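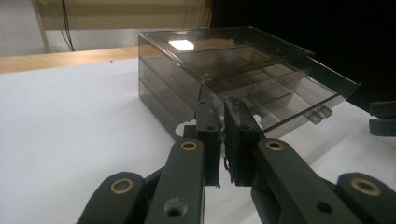
Tavion Whitlock wrote in to ask whether the small parts box really needs its own page, or whether it could go in with the kitchen drawers. I went back and forth on it! In the end it gets its own README, which you're reading.

Mon 13 July – by Jalen Esposito

Print | E-mail this page

# Niniline: small parts box

Niniline is my collection of short recordings about little storage things: opening a drawer, putting something away, closing it again. There are 3584 clips in all (about 100 of them are too short to be much use, sorry, I'll get to them in November).
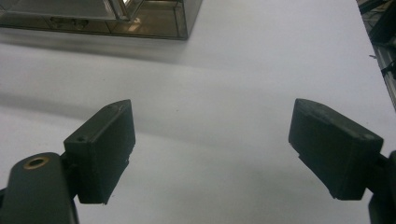
Clips go into folders by task, and each folder holds 20 per session. Names are all lowercase with no spaces – I learned that one the hard way with Jodden, my older set.

We use cookies to remember your settings. OK | More

## Notes on the box 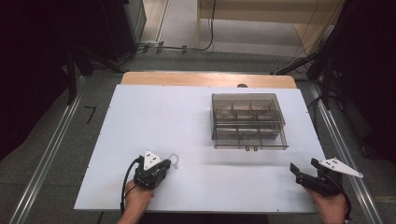
I like storage you can see into, and I'll happily argue with anyone who prefers solid drawers. With tinted plastic you still get a fair idea of what's in there (buttons, fuses, whatever) without pulling it all out. The smoky gray box on the white board is that sort, with thin partitions making a grid of compartments. If you label your own clips, please write "compartment" for those and "drawer" for the part that slides – Harka mixed the two up and I'm still fixing it.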